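Courses > Household Management > Handouts > Unit 4

Unit 4: The Basket and Where It Lives
May
Gülizar Akyol, Vodum Evening School

Last unit we emptied a drawer and looked at what was in it, and I'd like to thank everyone for their candor. Several of you own more dead batteries than live ones. We move on.

This unit is about the open container: the basket, the tray, the bowl by the door. It is the most popular piece of storage in the average home and the worst used. People buy a basket when they're tired of looking at a mess, put the mess in the basket, and set the basket where the mess was. The result is a mess with handles.

4.1 A fixed place

Every container in a shared space needs a place it goes back to. You may think you have one. Ask the people you live with to point to it, all at the same time, and see how many directions you get.

The cheapest fix is a mark on the surface. Factories and school shops have done this forever, and so has anyone who ever painted the outline of a hammer on a pegboard. At home you can use masking tape, a placemat, or the edge of a shelf. On a table you don't love, you can use a marker.

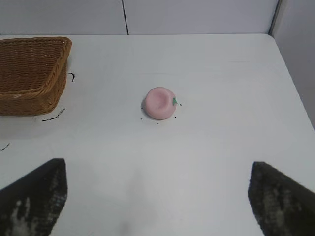 Fig. 4a. Wicker basket with short marker lines on the tabletop around it.

Note how little ink it takes. You don't need to trace the whole thing. A few short strokes near the sides and corners tell the next person where it goes, and they don't have to be pretty. Dae-han Joo, who teaches the Thursday-style budgeting you either loved or dropped, draws his with a ruler. I have never seen it improve anything.

Two cautions. Mark the place after you've lived with it for a while, and test your marker somewhere that won't be noticed. "Washable" is a word printed on the barrel by an optimist.

4.2 Choosing the basket

Bring the size of the shelf or table to the store, written down. People who carry the measurement in their heads come home with the Tarard problem (see Unit 2), in which a very nice container sits on the floor next to the shelf it was bought for.

Woven baskets are light, forgiving and decent to look at. They also have gaps. Anything smaller than the gap will leave by the gap, and crumbs will move into the weave and raise families. If you intend to store pins, seeds, or loose screws, get something with a solid bottom or put a liner in. A thick braided rim is worth having, because the rim is the part you'll be grabbing.

Before you load it, look at it with nothing inside. This is the last time you will see the bottom for months, so you may as well check it for loose ends and splinters.

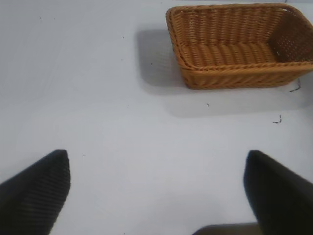

4.3 What goes in

One kind of thing per basket. "Stuff" isn't a kind of thing, and neither is "misc.," which is Latin for "stuff."

Write the kind on a piece of paper before you start. If the sentence needs the word "and" more than once, you need a second basket or fewer belongings. Then put in the first item and stop for a minute. The first item sets the tone. Drop one odd little object into an open basket in a busy hallway and by dinner it will have company: a receipt, a single glove, the cap to something.

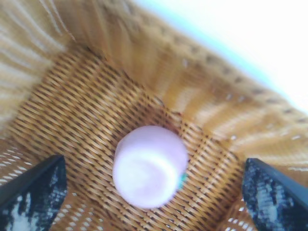
The household usually treats that first object as a ruling. I ran this at home with a basket meant for mail. Somebody left a spool of thread in it, and within 18 days it was a sewing basket, a charger basket, and the place where we kept a doorknob. We had not lost a doorknob. Akgül's essay in your reader calls this "drift," and you should read it before next time, including the footnotes, where most of the bitterness is.

4.4 Emptying

Tip it out once a month. Wipe the surface underneath, shake the basket upside down outdoors, and put it back on its marks. If the marks have worn off, draw them again.

For next time

Pick one open container at home. Mark its place. Keep a list of whatever turns up in it uninvited, and hand the list in on one page. Typed is nice. Legible is required.
Read Akgül, pages 14 to 18.
Bring one basket, empty. I will check.

Questions: Gülizar Akyol, Room 191 | © Vodum Evening School | Back to top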